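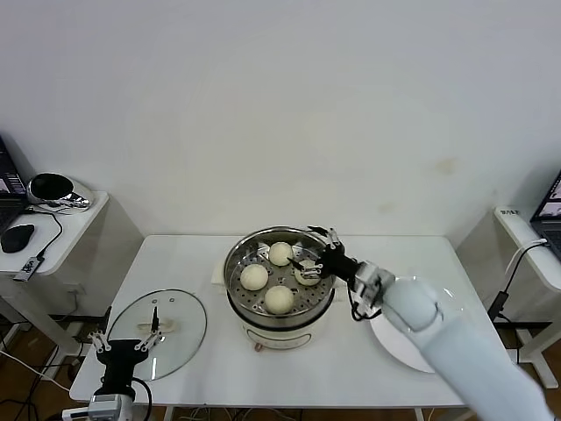 蒸盘上的馒头，玻璃盖斜搁在左手边的桌面上。

# 馒头相册：不锈钢蒸锅的那一页

欢迎来看我们的馒头。这个相册从五月开始攒，原本只打算给 Drurnport 面点小组里的几个人传着看，后来传着传着，连我远在外地的表姐都来问方子，我就想，那还是老老实实写成一页吧，省得我每次在电话里把同样的话讲一遍，讲到后来自己都忘了水放多少。我写东西一向啰嗦，图不多，话倒不少，您泡杯茶，慢慢看。

小组没有什么正式的名字，大家就叫它“周末那一桌”。人来得有多有少，有时候坐满一屋子，有时候只有我和 Theda Steinbach 两个人，对着一盆面发愁。Theda 以前只烤面包，家里有一只很厉害的烤箱，对蒸的东西本来没什么感情，第一次吃到馒头的时候说：“怎么没有皮呢？”我说有皮呀，您摸摸，薄薄的一层，光光的。她摸了半天，后来就每次都来了。

## 先说锅

照片里的锅是不锈钢的，圆圆的，锅口有一道卷边，擦得亮的时候特别好看。里头那张蒸盘打了一圈一圈的小圆孔，蒸汽就从这些孔里上来。底下是白色的电热底座，前面有一个红白两色的小旋钮。我喜欢这种只有旋钮的东西，拧一下就是了，不用看说明书，也不用担心哪个键按久了会跳到别的功能上去。

我母亲用的是竹蒸笼，架在大铁锅上，蒸的时候满屋子都是竹子味，我到现在还想念。可是竹蒸笼要晾，要防霉，搬来搬去还容易散，小组里活动的地方柜子又小，所以大家商量下来还是用钢的。钢锅有一点要留心：盖子上会聚水，聚多了往下滴，馒头面上就会起一个个小坑，湿乎乎的，不影响吃，但是心疼。我的办法是揭盖的时候动作要平，往自己外侧慢慢挪开，挪过锅沿再翻过来，别在馒头正上方就急着翻。也有人用纱布把盖子包起来，布角在把手上打个结，效果很好，只是玻璃盖的好处就没有了，看不见里面，我这样性子急的人受不了。

盖子拿下来往桌上一放，我一般是随手放的，斜着也好，平着也好，底下垫块抹布最稳妥。

## 再说馒头

照片里蒸盘上有四个，奶白色的，面上光滑，不怎么反光。前面那个看着最大。我们小组为了馒头大小的事情争论过不止一回，有人带了秤来，一个一个称着分，也有人坚持用手掂，说掂出来的才有意思。我是掂派，我奶奶也是掂派，她揪剂子的时候眼睛是看着窗外的，揪出来个个差不多。我没有她的本事，我揪出来的，家里人一眼就能认出哪个该给谁。

要紧的是中间留地方。面团进锅以后还要胀，挨得太近就会粘在一起，撕开的时候一边带着毛茬，另一边缺一块皮。小孩子倒是很喜欢粘在一起的，说像兄弟。所以如果您家里有小孩，粘就粘吧。

## 我们用的方子

这个方子写在一张发票背面，沾过水，又沾过油，字都快看不清了，趁这次抄下来：

- 中筋面粉 477 克
- 温水，先倒大半碗，剩下的看面说话
- 干酵母一小勺，平的
- 白糖一勺，尖的
- 猪油指甲盖那么一点，不吃猪油就放一点没有味道的植物油

面粉的数字是有来历的。第一回做的时候，袋子里就剩这么多，全倒进去称出来刚好 477 克，蒸出来大家都说好，往后就谁也不敢改了。Theda 有一次偷偷凑了个整数，也没什么不一样，可她自己坐在那里吃得不踏实，第二次又改回来了。

面粉我们在 Bullix 买，街角那家，门口总摆着一只旧浴缸种薄荷的。店里的散装粉磨得细，颜色有一点点黄，蒸出来不会雪白，我觉得这样才像粮食。您要是喜欢很白的，就另外找别的粉，不过那种粉吸水少，水要减一减。

## 揉面和等面

酵母和糖放进温水里，搅一搅，放到一边，等面上起一点小泡。水的温度用手腕试，像给婴儿试奶那样，觉得不冷也不烫就可以了。然后往面粉里一点一点倒，一边倒一边用筷子搅，搅成絮，再下手。

揉面这件事，小组里的 Liu 最拿手。他话少，来了就洗手，洗了手就站到盆边上去，揉到我们都聊完一轮家常了，他那团面才放下来，光得像个鸡蛋。有一回我问他数不数下数，他很认真地说数的，那天数到将近 1,000 下，后来被我们笑声打断，忘了。我劝刚学的朋友不必这样拼，揉到盆光、手光、面光，就可以盖上湿布休息了，人也休息，面也休息。

发面要等多久，真的没法给您一个准数。夏天快，您去楼下取个信回来它就顶着布了；冬天慢，要放到暖气旁边，或者放进关了火的烤箱里。看它胀到原来的两倍，手指蘸粉戳一个洞，洞不往回缩，就是好了。洞一缩，再等等。要是一戳整团都塌下去，那就是过了，闻着会有点酸，加一点点碱揉进去，还能救回来，我救过好几次。

发好以后还要再揉一遍，把气排掉。这一遍很多人偷懒，我也偷过，蒸出来面上坑坑洼洼，像月亮。排完气，搓长条，切开或者揪开，一个个团圆，收口朝下放到蒸盘里，盖上盖子再醒一会儿。拿在手上觉得轻了，有点蓬蓬的，才可以开火。

## 火候

我们是冷水上锅。旋钮拧开，水慢慢热，馒头跟着慢慢醒，就不容易一下子受惊。从水开冒汽算起，蒸 19 分钟，关火，再焖 3 分钟才揭盖。焖的这一会儿请一定忍住。Gundard 就是忍不住的人，他是一个很好的木匠，做柜子的时候一道胶能等上一整夜，可是一闻到馒头味就完全不行，非要去掀那个盖子。掀早了，馒头猛地遇到凉气，脸一皱，就缩下去了，又硬又黄的一小块。他自己把缩掉的都吃了，还说有嚼头。

蒸盘上要不要抹油，各人习惯不同。我会用刷子薄薄刷一层，从中间往外刷，孔里面也顺便带一下，不然馒头底会粘在孔上，取的时候要用木铲慢慢地铲。也可以垫油纸，垫油纸的话剪得比馒头底大一圈就够，别把小孔全都盖住。

## 装盘

旁边备一只圆的白盘子，馒头好了就往盘里搬。我用盘子之前会先在上面铺一块干布，刚出锅的馒头底下有水汽，直接放到瓷盘上，底会发黏。布铺好了，馒头摆上去，稍微隔开一点，等不烫手再挪近。拿的时候从侧边托，别捏顶上，热馒头软，一捏就是一个指印，凉了以后那个指印还在，怎么也平不回来。

## 怎么吃

趁热什么都不配，掰开来就吃，这是我最喜欢的。Theda 喜欢抹黄油再撒一点粗盐，我起初觉得奇怪，后来自己在家也悄悄这样吃。Liu 从家里带腐乳，红的那种，一小瓶，放在桌子中间，大家用筷子尖点一点。Gundard 夹香肠。剩下的放凉了装袋子冷冻，要吃的时候不用化，直接上锅再蒸一遍，跟当天的差不了多少。

隔夜的馒头切片，蛋液里裹一裹，小火煎到两面黄，是另外一样好东西。我女儿小时候专门盼着馒头吃剩，吃饭的时候就拿眼睛数，怕我们都吃完了，第二天早上没有她的煎馒头片。

## 有人问过的几件事

**可以用牛奶代替水吗？** 可以，香一些，颜色也更柔和，但是发得稍微慢一点，您多给它一会儿工夫。

**为什么我的馒头底下是湿的？** 多半是锅里水加多了，开起来溅到蒸盘上。水面离蒸盘要留出一截，两指宽总要有的。

**能不能做两层？** 我们这口锅只用过一层，没有试过，不敢乱讲。您家里要是有两层的蒸笼，上面那层记得多蒸一会儿。

**全麦粉行不行？** 掺一小半很好吃，全部用全麦的话会发得矮，吃起来扎实。Gundard 觉得扎实很好，您可以跟他做朋友。

下一次聚会我们打算做花卷，葱由我带，Theda 说她负责把剪刀磨快。想来的朋友自己带一条围裙，面粉屋子里有。

2019年7月15日，写于 Drurnport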